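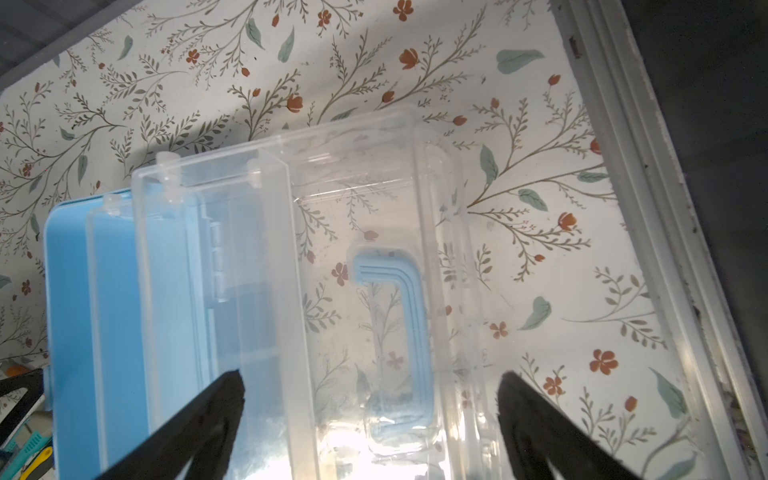 Chapter 7
Flat Roofs: Inspection and Repair

By the end of this chapter you should be able to name the main types of flat roof covering, carry out a basic inspection from the edge inwards, and decide whether a fault calls for a patch, a new section or a full replacement.

7.1 What counts as a flat roof

No flat roof should be level. The trade uses the term for any roof with a slope of ten degrees or less, and most are built with enough of a fall to carry rainwater to a gutter or outlet. Where the fall is too small, or the deck has sagged between joists, water stands on the surface after rain. This is called ponding. A little ponding will not ruin a sound covering, but it finds every weak seam, and dirt left behind as it dries holds moisture against the surface.

Three coverings are dealt with in this book: built-up felt, single-ply membrane and liquid-applied coatings. Felt is the one you will meet most often on garages and older house extensions. It is laid in layers, and a fault in the top layer does not always mean that the layers underneath have failed. 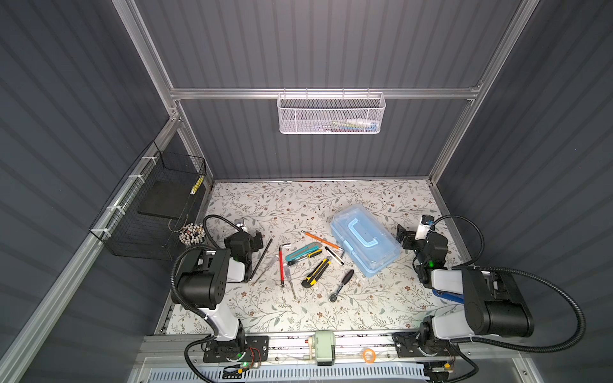
Leaks are harder to trace than on a pitched roof. Water that gets through the covering can run along the deck for some distance before it drips, so a stain on the ceiling shows where the water came out and tells you little about where it went in. Start at the edges. Check the upstands, the flashing at the wall and the outlet before you look at the open area of the roof.

The Probert house, used in the worked tasks throughout this part of the book, has a felt extension roof laid in 2000. The owners reported a damp patch beside the back door. The felt in the middle of the roof was sound. The fault was at the wall, where the flashing had come out of its mortar joint.

7.2 Before you go up

Do not walk on a flat roof until you have looked at the underside of the deck, if it can be reached. Chipboard that has been wet for a long time loses its strength and may give way without warning. Look for dark staining, swelling and 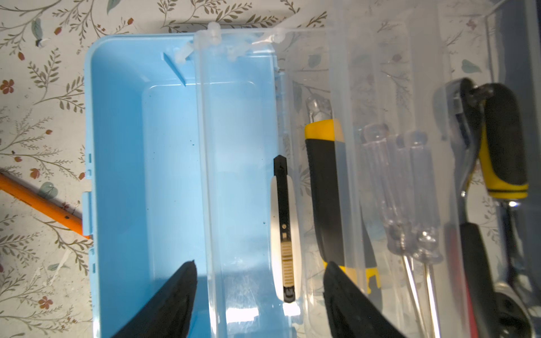

Flat Roofs: Inspection and Repair 127

soft spots around fixings. If you are in doubt, work from a ladder or a tower and use crawling boards.

Key terms: deck, fall, flashing, outlet, ponding, upstand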